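The Case Against the Tidy Drawer

Every April the Brormont paper runs its decluttering column, and every April I'm told a clear counter will clear my head. I've tried it three times. My head was the same.

Pusix, the storage store in Cultonthorpe, sells a set of nine drawer dividers on this theory. I bought one. Now I own the old junk and nine dividers.

What bothers me is the claim that looking for things wastes our lives. Who measured that? I spend five minutes finding the tape, and on the way I find the stamps.

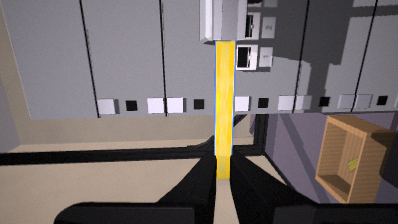 Labels are where I really lose faith. The column wants one on every bin, color-coded by room. Color does catch the eye, I'll give them that: a bright yellow strip with thin blue edges is hard to miss against a flat gray panel. But being easy to see tells you nothing about what's in the bin, or whether you needed to keep it. My bins say "misc." Eight of them do.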